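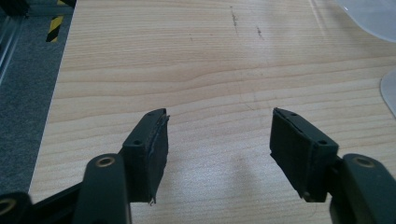 Kivton Page-to-Screen Notes

Version 2, released 29 October 2024

Summary

A table of scene-level notes linking 41 feature films to the novels, plays and short stories they were adapted from. Each row pairs one scene in a film with the passage it draws on, or records that no such passage was found. There are 3,720 rows. The notes were written by readers at the Kivton reading room and checked at the Pennington film archive. All text is in English.

The data contains no film footage, stills, subtitles or full source texts. Users need their own copies of the films and books to make use of the locators.

Files

scenes.csv
The main table, one row per scene.

works.csv
One row per film, with the title, release year, running time of the print or disc used, source title, source author and the edition cited.

readers.csv
Reader codes and which works each reader covered. Readers are identified by code only.

disputed.csv
600 rows from scenes.csv where the two readers gave different values for link_type. Both original values are kept, along with the value that was settled on.

CHANGES.txt
Differences from version 1.

Columns in scenes.csv

scene_id: Unique within the file. Made of the work code, a hyphen and a four-digit number. Numbers follow film order. Gaps are left where a scene was merged into its neighbor and should not be filled.

work_id: Joins to works.csv.

start, end: Time from the first frame of picture, in hours, minutes and seconds. Distributor logos are counted. See "Timing" below.

link_type: One of direct, moved, merged, implied, added. Defined in the next section.

source_loc: Page range in the cited edition, or act and scene for plays. Empty when link_type is added.

speaker_change: Yes if a line or thought belongs to a different character in the film than in the source. No otherwise. Empty if the scene has no speech.

narration: Whether the source passage is in first person, third person or mixed, and whether the film uses voice-over at that point.

note: Free text, usually one or two sentences. Written for other readers and not edited for style.

Link types

direct: The scene follows one passage, in the same order relative to the scenes near it.

moved: The scene follows one passage but appears earlier or later in the film than the source order would place it.

merged: The scene combines material from two or more passages. All page ranges are listed, separated by semicolons.

implied: The source refers to the event without presenting it. A letter that mentions a funeral, followed in the film by the funeral, is implied.

added: No passage was found. This is a statement about the search and should not be read as proof that the screenwriter invented the scene. Drafts, deleted chapters and other works by the same author were not searched.

How the works were chosen

Selection began with the lending list at Kivton. A work was kept if the film credited a single published source, the source was available in an edition with stable page numbers, and two readers were willing to cover it. Films drawn from memoirs, news reports or earlier films were left out. So were films that credit a life story without a book.

The result leans heavily toward English and American fiction from the last century. Coming-of-age stories and family dramas are common, comedies are rare, and there is no animation. 19 of the sources are short stories or novellas, and these have a higher share of added scenes, as would be expected from their length. Rates should not be compared across works without allowing for this.

Annotation

Each film was covered by two readers working separately. Both read the source in full before viewing. Scene boundaries were set first, by the Pennington archive, so that readers labeled the same units. A new scene begins with a change of place or a clear jump in time. Cross-cutting between two places is treated as one scene until the cutting stops.

Disagreements on link_type were discussed by the two readers. Where they could not agree, a third reader chose. The most common dispute is between implied and added. The second is between direct and merged in novels with an unreliable narrator, where the same event is told more than once.

The note column was not reconciled. The note kept is the first reader's unless it was blank.

Timing

Times were taken from discs where possible and from archive prints otherwise. Discs sold in some regions run faster than the theatrical version, and times drift by several minutes toward the end of a long film. Compare the running time in works.csv with your own copy before using start and end. A script to rescale times was part of version 1 and has been withdrawn, as it gave wrong results for films with an intermission.

Known problems

Page ranges for the Ustden Press editions follow the hardcover. The paperback was reset and does not match.

speaker_change was added in July, after several works were finished, and was filled in by one reader only.

In two works the end credits run over a scene. The scene was kept and its end time is the last frame of picture.

Notes mention plot endings throughout.

License and citation

The tables may be reused and changed with credit. Quotations in the note column are short and remain the property of their rights holders. Cite as: Kivton Page-to-Screen Notes, version 2, Kivberg Text Collections.

Corrections should give the scene_id, the column, the proposed value and the edition or disc used. Reports without an edition are held until one is supplied.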